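Brustwood Open Day Picking Set: README and data card

Shared 23 times | 3 comments

Summary

The Brustwood Open Day Picking Set is a collection of bin-picking attempts recorded by Udulix during its spring open day in Bulness, held in April in the Hájek hall. It contains 458 attempts by an industrial robot arm to take single objects out of a metal bin while members of the public looked on. Each attempt is supplied with camera frames, arm positions, the outcome as judged by the operator, and the place in the visiting programme at which it was made.

The set was first prepared for internal use. It is now released so that visitors, schools and other groups who attended can examine what was recorded on the day, and so that those who develop picking methods may compare them with a plain, unpolished baseline. Readers who want a large training set should look elsewhere. The conditions of a public demonstration are particular, and this document sets them out in some detail for that reason.

Background to the open day

Udulix opens its workshops in Bulness once a year. Guests are received in the entrance hall, taken through the machine shop in groups, and brought into the Hájek hall for the demonstrations. There were 23 demonstration sessions in all, divided between the morning and the afternoon, with a pause at midday during which the hall was closed and the cell was checked. The first session began at 9.30.

Sessions were open to all ages. Children under eight were asked to stand with an adult at the front rail, where the view into the bin is best, and benches were set out behind for those who could not stand for the length of a session. A spoken introduction was given at the start of each session, and the arm was started only when the speaker had finished. In two of the morning sessions the introduction ran long and fewer attempts were made than planned. These sessions are complete as far as they go and have been kept.

The name Brustwood is taken from the cell in which the demonstration was held. It has no connection with the material of the table.

What the visitors saw

The arm works over a bin holding a small number of mixed household and toy-like objects. At the start of an attempt it moves to a waiting position clear of the bin, the fixed camera records a frame, and a grasp point is chosen. The arm then reaches in. If the object is lifted and carried to the tray it is released there; if it is not, the arm returns to the waiting position and the attempt is closed. The operator did not repeat failed attempts for the benefit of the audience. Several guests asked for this, and the staff explained that the record would be of less use if the difficult cases were tried again until they came out well.

At the end of each session the operator stopped the arm, emptied the bin and refilled it by hand from the object store. No fixed pattern was followed when placing the objects. In the afternoon, visitors were invited to name the object they would like to see attempted next. These attempts are marked in the records with the value "visitor" in the field "chosen_by". All others carry the value "method".

Contents of the release

The release is arranged by session. Every session folder holds the following material.

frames: still images from the fixed camera, one taken before the reach and one or more taken during it
poses: the joint positions of the arm, written at regular intervals during the attempt
outcome: a single entry of "placed", "dropped", "missed" or "stopped"
notes: free text typed by the operator, often blank
objects: a list of what was put in the bin at the start of the session

The word "stopped" is used where the operator ended an attempt by hand. It does not mean that a fault had occurred. On most of these occasions the arm was halted to allow a guest to ask a question, or to let a group leave the hall in good order.

The object list uses everyday names. The same object may be called "apple" in one session and "green apple" in another, depending on who prepared the list. We have left these as they were typed. A small table of equivalent names is provided in the file names.txt, and users who wish to count results by object should apply it first.

Outcome labels

Labels were entered by the operator at the moment the attempt ended and were reviewed in the following week by a second member of staff working from the frames. Where the two disagreed, the operator's label was kept and the field "disputed" was set to "yes". There are 8 disputed attempts. Most concern objects that shifted within the bin when touched and could fairly be called either dropped or missed.

We do not publish a success rate in this document. The mix of objects changed between sessions, the visitors' choices leaned heavily towards the brighter and more awkward items, and one overall number would say little of value about the method. The labels are all present, and readers may calculate whatever rate suits their purpose, provided they state which sessions they have used.

Known limitations

Lighting in the Hájek hall was not controlled. The roof windows were uncovered throughout, and the light in the afternoon sessions is noticeably different from that of the morning.

The inside of the bin is worn, and parts of it are reflective. Coloured objects resting close to a wall can appear a second time as a soft reflection. Methods that work from colour alone have been seen to choose a grasp point on the reflection, and users should check for this before drawing conclusions about a method's accuracy.

The arm, its cables and its hose cover a considerable part of the view whenever the arm is over the bin. Frames taken during the reach should therefore be treated as partial evidence of where the objects lie. The frame taken before the reach is the proper reference.

The fixed camera was moved slightly during the midday check. Separate calibration files are supplied for the morning and the afternoon and must not be exchanged. In 6 attempts at the end of the morning the calibration could not be confirmed, and these are listed in the file excluded.txt. They are kept in the release for completeness and should be left out of any measured result.

Privacy

No sound was recorded. The fixed camera is directed at the bin and its immediate surroundings. All frames were inspected before release, and any frame in which a guest might have been recognised was withdrawn together with its attempt. The figure of 458 given in the summary is the number remaining after this inspection. Visitors were informed of the recording by a notice at the entrance to the hall and again in the spoken introduction.

Conditions of use

The set may be used for teaching, study and research without charge. We ask that published work should name the Brustwood Open Day Picking Set and Udulix. The files may be passed on to others as long as this document accompanies them. Udulix accepts no responsibility for results obtained by running the recorded arm positions on other equipment, and advises strongly against doing so.

Planned changes

A second release is in preparation. It will correct the spelling of several object names and add the depth data, which was recorded but has not yet been inspected. Suggestions received from visitors on the day have also been considered, and a larger screen will be placed beside the rail next year so that those on the benches can follow what takes place inside the bin.

The bin will remain clamped to the table, as at present, and the blue tape marks on the table will be kept so that later recordings can be compared with these. The mixture of objects will also remain deliberately uneven in shape and surface, with fruit shapes beside flat blocks and shiny, crumpled items.

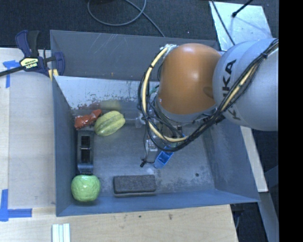 Schools wishing to bring a group next spring are asked to write to the open day office in Bulness before the end of January, stating the age of the pupils and whether a morning or an afternoon session is preferred. Teachers may request a printed copy of this document for use in class.

Comments (3)

We came in the afternoon with two children and they are still talking about it. My daughter was allowed to choose the next object and the arm missed it completely, which she thought was the best part. Please do put the screen up, we could see very little from the benches.

Is there any chance of having the depth data for the morning sessions first? I have a student who could make use of it this term and the calibration note suggests the two halves are independent anyway.

names.txt opens with the accents broken on my machine. Saving it again as UTF-8 cured it. Otherwise everything unpacked as described.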